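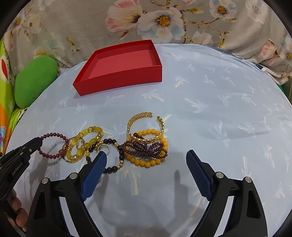 Bracelets, bangles and one red tray. Left and right grippers, wide lens on each.

A thread on what we have been changing in Bandix, our replay and labelling tool for two-handed gripper recordings. It is mostly plumbing.

The task is "put the jewellery in the tray". Easy to say, awkward to label. Bandix used to cut each recording into steps by watching finger opening only. If the fingers closed and stayed closed, it called that a grasp.

That works for mugs. It does not work for a thin bangle, where the fingers end up nearly touching whether they have got hold of it or missed it. Opening width tells you very little at that end of the range.

We ran the old rule over 2253 clips from the Cunditz set and checked the results by hand. It marked 213 missed closes as grasps. A policy trained on those learns to close on nothing and carry it off to the tray.

The new rule waits for a second signal. After a close, the tracker has to see the object patch move with the fingers for 4 frames in a row. If it doesn't, the step is marked "uncertain" and goes into the review queue.

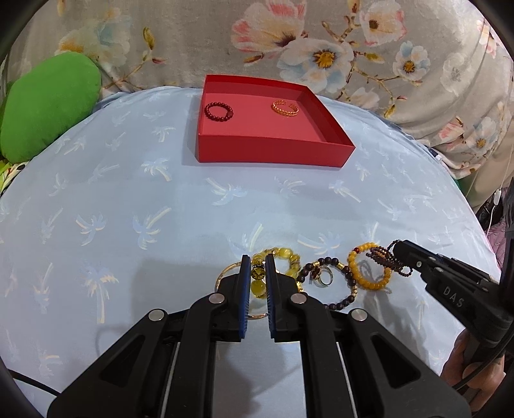

Loops are the other problem. When bracelets overlap, the segmenter tends to merge them into one blob, and then the patch test passes for the wrong item. Pull one and part of its neighbour shifts too.

Kanis (the segmenter) now keeps a separate mask for each strand for as long as it can, and passes a merge score along with it. Bandix uses the score to decide how far to trust the patch test. High score, straight to review.

It still gets two yellow bead bracelets muddled if they cross. Colour is no help there. We tried bead size as a feature and it was too noisy at this distance from the lens, so that is switched off by default.

Timing next. The two grippers record on their own clocks. Bako, the sync step, used to line them up once at the start and leave it at that. On long recordings the drift was enough to put the left hand's release before the right hand's grasp in a handover.

Bako now re-aligns every 100 frames using motion that both cameras can see. Slower to process, but the handover order comes out right on everything we have rechecked so far.

What the planner gets at the end is a list of steps: which hand, which item, start, end, confidence. No trajectories at that level. We had them in until April and they made the files huge for no gain.

Still to do: printed cloth. Kanis sometimes picks up a bit of the pattern as an object. The current fix is a background mask made at the start of each recording, and it fails as soon as the cloth gets dragged.

Release notes are in the repo under 2023-10-22. If you have old labels, rerun the step cutter before you train on them. The file format has not changed.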